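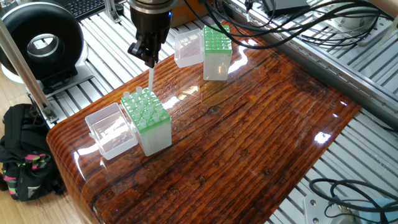 Bench-Top Pipetting Arms: Tips Before You Hand Over Your Credit Card

Every few months a reader writes in to ask whether a small robot arm is worth having in a home lab or shared workshop. This time it was three home brewers and a woman who tests her own dam water, all of them looking at the Jedberg starter kit. Torell rents the kit by the month or sells it outright for $643, arm not included. Read that last bit again. For $643 you get the gripper fingers, a mounting plate, the software licence and two racks of tips. The arm is your problem.

I had one on loan through most of September. My notes follow, along with the things I'd do differently.

Check what "any tip, any rack" means
The brochure says the gripper will handle any tip from any rack. Mine would pick up a bare tip between its two fingers and carry it about, which looks very clever when the neighbours come round. Holding a tip is a long way from pipetting with it. The fingers have no suction, so no liquid goes anywhere until you buy the dispensing head, and Torell would only give me a price for that over the phone. Ask for it in writing.

Take the lids off first
Sounds obvious. The kit has no routine for opening a rack, and the arm will drive a tip straight into a closed lid without the slightest embarrassment. Lift lids off by hand and park them where the arm has no reason to travel. Don't put them between the racks. If you work with anything you'd rather keep clean, set them down on a wiped surface and cover the racks again the minute you finish.

Fix your racks down
An empty rack weighs next to nothing and skates on a varnished or polished top. The software remembers where the rack was when you taught it, and it has no idea you've bumped the table since. I used strips of non-slip drawer liner, the cheap grey stuff, cut a bit smaller than the base. Masking tape corners on the table help you put a rack back in the same spot, but they won't hold it there.

Mind the shine
Gellness, who make the optional camera, say their product copes with "all common household surfaces." I'd want that demonstrated. My old lacquered sideboard threw back every light in the room and the camera lost the edge of the rack twice in one morning. A matte placemat fixed it. Cost me four dollars at the op shop, against what they want for the "premium calibration mat".

Tidy the cables before the first run
Leave enough slack for the arm to reach its furthest point, then tie the bundle so it can't droop into the work. Move the arm by hand through its full reach with the power off and watch the cables the whole way. Hook-and-loop straps are kinder than zip ties here, as you'll be redoing it.

Get a second opinion on speed
Heriberto Lozano, who runs the Tuesday brewing group, raced the kit with a hand pipette on a row of yeast samples. He'd finished and put the kettle on before it had set down its second tip. Gijs Dewulf at Karamanlidis, the dealer, told me customers buy it for the repeatability. Fair enough, but I asked for figures and I'm still waiting.

Would I pay for it?
Not at that price. If you already own an arm and enjoy fiddling, rent for a month and keep the box. Everyone else will do better with a decent hand pipette, a good lamp and a chair at the right height. And read the return policy: opened tips don't go back.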